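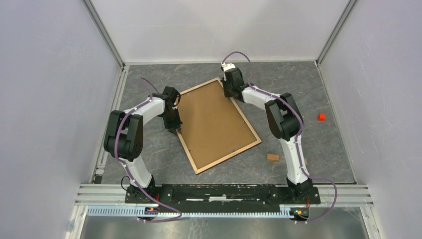 4.2 What holds the back in

I should own up early in this section to having started the project with no interest at all in the backs of frames. I wanted to write about what people hang on their walls and why they keep it there for so long. But every visit ended up the same way, with somebody lifting a frame off its hook, laying it on the kitchen table and turning it over to find a date or a name, and after a few months of this my notes had more in them about the backs than the fronts (Ginette Delorme, who read the early drafts, wrote "so write about that, then" in the margin, and here we are).

We visited 68 homes in Lurkville. In each one we asked to see a frame that had been opened at least once since it came into the house, and we asked whoever had opened it to tell us how they'd gone about it. Some had changed a photograph, some had replaced broken glass, and quite a few had only wanted to get a dead moth out. I did most of the visits myself, with Gaspard Coste taking the ones on the far side of the river, and Loïc Boyer typed up the recordings.

The first thing to say is that people don't have a settled word for any of it. The panel was the back, the board, the lid, "the brown bit". The small pieces of metal that hold a panel in were clips, tabs, pins, turny things, and in one house "the fingers". I've used fastener throughout so as not to take sides. By panel I mean the flat sheet, and by border I mean the wood around it, and the two together are what I call a framed board. Figure 4 is a good plain one: a brown panel in a narrow border of light wood, with four tiny fasteners near the border's inner edges, lying at an angle on a grey stone-patterned top. You can also make out the thin dark line between the border and the panel, and that line matters more than it looks, so I'll come back to it.

Four was the number people expected. When I asked them to describe a frame from memory before fetching it, they nearly always said one fastener to a side, and then went and got the thing and found six, or two and a strip of tape. Tape was everywhere! Parcel tape, masking tape, sticking plaster on one occasion. In 17 homes the tape had taken over completely and the original fasteners were flattened underneath it or gone. Dorian Hervieu has argued to me over several lunches that these ought to be a separate group, and he may well be right, but the owners themselves didn't see it as a different kind of frame. It was the same frame, mended.

The second thing is the turning. Almost everyone wanted to work with the frame flat, and almost no one put it down square to the table. They'd set it at a slant, corner towards them, and shuffle it round as they went from one side to the next. I'd assumed they would walk round the table, or at least lean, but no, the board moved and the person stayed put. Loïc Chevalier, who used to work on the bench at Marchal, told me he was taught to keep the frame still and had to unlearn it at home, where the table is pushed up against a wall.

Now the line. Where a panel sits a little smaller than the opening in its border there's a gap all the way round, and this is where people put their tools in. The favourite was a butter knife, used in 16 homes, with fingernails, a coin and the flat end of a nail file coming along behind. Nobody we met had bought anything for the job. Several had learned to start at a corner, usually after chipping the wood in the middle of a long side, and they were very happy to show me the chip.

I've left out frames with stands, which work differently and which people talk about differently too, and also anything deeper than a thumb's width. The Dakeletti catalogue, which I went through one wet November, lists 3,117 frames and gives the backing for so few of them that I gave up trying to compare it with what we saw. If anyone has a better list I'd love to see it.

One loose end before moving on to glass. We asked everybody whether they had put the same panel back afterwards, and they all said yes, of course, what else would you put in? Then on a Saturday visit I watched a woman reach for the wrong one from a pile of three, find that it fitted, and bend the fasteners down over it without a pause. I have no idea how often that happens. The names and dates people were turning their frames over to find are written on those panels, so it does bear on section 5, where I use them to work out when things were hung.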